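Review: Skudine tabletop sorting arm, firmware 2
Kha Mạch, 3 Dec 2021

Droltum sells the Skudine as a two-armed unit for light sorting at home or at a packing bench. We had it on loan through November and ran the tidying routine daily, with the Vi planner switched on. The planner reads labels, matches them to whatever is on the table and decides what goes where. Setting up took 3 hours, most of it spent on calibration.

The test is a dull one, chosen because a child of five can do it. Objects go between two baskets, each basket gets a handwritten label, and the unit is told to sort. A run counts as passed only if every object ends up in the correct basket without help. 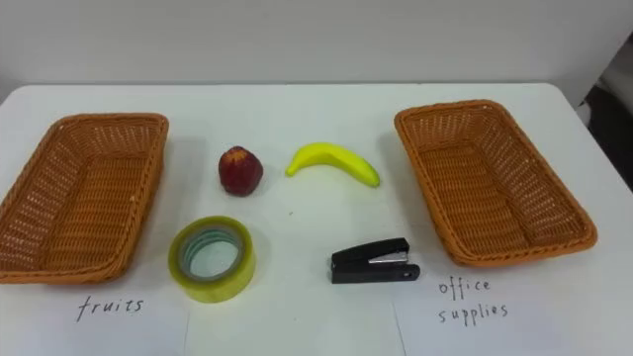

Start of a run: apple, banana, packing tape and stapler, with both baskets empty.

Over 1,000 runs the pass rate was 92 per cent. Label reading was sound, even in my handwriting, and the planner never put fruit with stationery. Nearly all the failures were in the grasp. The tape roll lies flat and gives the fingers little to close on, and the stapler tends to turn as it is lifted. The apple was dropped now and then — always at the rim of the basket.

Speed is the weaker point. A person clears the same table before the Skudine has finished its first pick. The older Clusulis is quicker but needs each object taught by hand, so it suits a bench where the stock seldom changes.

As a household machine I can't recommend it yet. For a shop floor with mixed small items and somebody within earshot, it is worth a trial. Ask for the softer finger pads, which are an extra and should not be.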